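Household Tips: Small Bins, Liners and Bedroom Trash

Filed under: Cleaning, Bedrooms, Guest rooms
Last updated 6 January 2025

The kitchen trash gets all the attention because it smells. The little bin in the bedroom gets ignored until it overflows, and by then there are wrappers under the bed and a bottle behind the nightstand. These tips are for bedrooms, guest rooms and short-term rentals, but most of them work in a home office too.

Picking a bin

A round bin between 10 and 12 inches tall is big enough for one or two people in a bedroom. Anything larger gets emptied less often, and old snack wrappers draw ants in warm weather. Skip the lid unless you have a dog that gets into trash. An open top gets used more.

Weight matters more than looks. A very light plastic bin tips over when you pull the bag out, and it slides away on carpet when you bump it. If you already own a light one, put a flat stone or an old ceramic tile in the bottom, under the liner. The Pruvitz metal bin we keep in our own guest room has a rubber ring on the base and stays where it is put. It cost more than I wanted to pay, but it has lasted.

Fitting the liner

Most small-bin liners are sold by volume, and the volume on the box doesn't tell you if the bag will fit around the rim. Measure around the outside of the rim with a string. Lay the empty bag flat and measure across the opening, then double that number. You want the second number to be a few inches more than the first. If it is less, the bag will split when you stretch it over.

To fit the bag:

Shake it open fully before it goes in.
Push it down to the floor of the bin with your fist so there is no air trapped under it.
Fold the top over the rim by 3 or 4 inches all the way around.
If it is too loose, gather the extra at the back and tie it in a small knot, or use a wide rubber band just under the rim.

Black liners hide what is inside and look tidier in a guest room. Clear ones let you spot an earring or a phone charger before it goes out the door. I use black upstairs and clear in the craft room.

Keep the spare bags in the bottom of the bin, underneath the one in use. When you take the full bag out, the next one is already there. Gridska sells rolls of 70, and a roll is too thick to leave in a small bin, so tear off 6 at a time and fold them flat.

Where to put it

Put the bin where the trash is made. In a bedroom that is almost always beside the bed or next to the nightstand, within reach of somebody sitting on the edge of the mattress. A bin across the room by the door looks better and gets used less.

Leave a hand's width between the bin and anything fabric. Bedspreads and long curtains end up hanging in it otherwise. Keep it clear of lamp cords as well, or you will catch one when you lift the bag.

Clearing the floor

Do this before you vacuum and before you strip the bed. Sheets pulled off onto a littered floor pick up crumbs, and small wrappers end up in the laundry.

Bring the bin to the trash and set it down in the middle of the job. Start at the wall and work toward the door so you aren't walking over what you haven't picked up yet. Take the big, light pieces first, such as paper bags and snack packets, and press them down flat as they go in. A paper bag that goes in puffed up can fill half a small bin by itself.

Cans and bottles come next. Stand them up and check for leftovers before you move them. A can that looks empty often has a spoonful in the bottom, and a spoonful of soda on beige carpet is a much longer job than the one you started with. If your town takes cans and glass for recycling, carry a second bag and drop them straight in there. Sorting them out of the bin afterward is unpleasant.

Last, go over the carpet for the small stuff: bottle caps, pull tabs, torn corners of candy wrappers. A vacuum will take crumbs, but caps jam the brush roll. A strip of wide packing tape wrapped around your hand, sticky side out, picks up bits of foil very well. 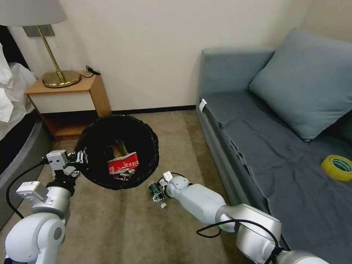
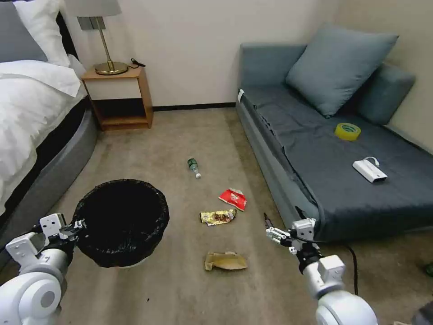 Check the open shelf of the nightstand and the gap behind it. Then run your hand along the floor beside the bed frame. If the frame goes all the way down to the carpet, nothing can roll under, but things do collect along the edge and under the part of the duvet that hangs down. Lift the duvet onto the bed while you look.

Spills on carpet

Blot, don't rub. Use a plain white cloth so no dye comes off on the carpet, and press from the outside of the spot toward the middle. Cool water is enough for most soda and juice. For anything sticky, add two drops of dish soap to a cup of water, dab it on, then dab again with clean water. Lay a folded towel over the spot with a heavy book on top and leave it for 60 minutes.

I tried the Brolitham carpet foam on an old cola ring last May. It lightened the ring and didn't remove it. Test any foam in a corner first.

Cleaning the bin itself

Once a month, take the bin outside or put it in the tub. Hot water, a squirt of dish soap and an old brush will do it. Rinse, turn it upside down and let it dry completely before you put a bag in. A damp bin smells worse than a dirty one. For sticker glue on the outside of a plastic bin, rub on a little cooking oil, wait a few minutes and wipe.

A spoonful of baking soda under the liner keeps the smell down between washes. Change it when you wash the bin.

For rentals

Empty the bedroom bin between every stay, even if there is only one tissue in it, and put in a new bag. Leave two spare bags in the nightstand drawer where guests can find them. If your guests tend to bring food back to the room, put a second bin by the desk or the door.

Next page: Getting candle wax out of a tablecloth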